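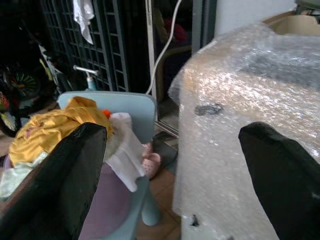
Jetlow Muñeca: seis semanas recogiendo demostraciones en casas ajenas

Compramos dos unidades de la Jetlow Muñeca en febrero para un encargo de manipulación de telas en viviendas: coger prendas, separarlas, dejarlas en otro sitio. Hasta entonces grabábamos en el laboratorio con una cámara fija y las políticas entrenadas con ese material fallaban en cuanto la ropa estaba sobre una silla y no sobre una mesa.

Qué incluye

Una cámara pequeña con soporte para la muñeca del robot, dos dedos de goma negra de repuesto, el cable de sincronización y una licencia del programa de grabación. El soporte pesa 145 gramos. El manual está solo en inglés y le falta el capítulo de calibración, que hay que descargar aparte.

Uso diario

El montaje es sencillo. La cámara mira entre los dos dedos, y con la pinza abierta se ven los dos y todo lo que queda detrás. Para aprender agarres es lo que interesa, porque el modelo recibe la posición de los dedos respecto a la tela en cada fotograma. El precio es que los dedos ocupan bastante imagen por abajo y tapan la parte del objeto más cercana al suelo.

Grabamos 461 episodios en 21 viviendas. Edem Baidoo llevó la teleoperación y Uliana Vasylenko el etiquetado. No ordenamos las casas antes de empezar: un paño mostaza arrugado encima de una silla azul, una tela blanca colgando al lado y una zapatilla rosa en el suelo nos sirven más que una camiseta bien extendida.

Lo que peor lleva son los brillos. El plástico de burbujas y las telas satinadas confunden a la exposición automática, que conviene dejar fija antes de cada sesión. Las puertas de cristal oscuro también dan problemas si se usa el cálculo de profundidad. Nosotros acabamos desactivándolo.

La batería del módulo dura 45 minutos grabando sin pausa. Se cambia sin herramientas, pero al hacerlo se pierde la hora interna y hay que volver a sincronizar. Perdimos una tarde entera de episodios por no saberlo.

El programa

Correcto para grabar, flojo para revisar. Marcar el inicio y el final de un agarre exige demasiados clics y no permite descartar varios episodios a la vez. Annapurna Pillai escribió un script que lo hace y desde entonces apenas abrimos el visor original. La exportación funciona bien.

Frente a la Didenko

La Didenko, que usamos el año pasado, tiene mejor imagen con poca luz, pero su carcasa sobresale y choca con los respaldos. Para trabajo de mesa seguiría con ella. En casas, me quedo con la Jetlow.

Valoración: 7 sobre 10. Soporte técnico lento, respuesta a los cuatro días.

Antonina Kovalchuk
17 de octubre de 2022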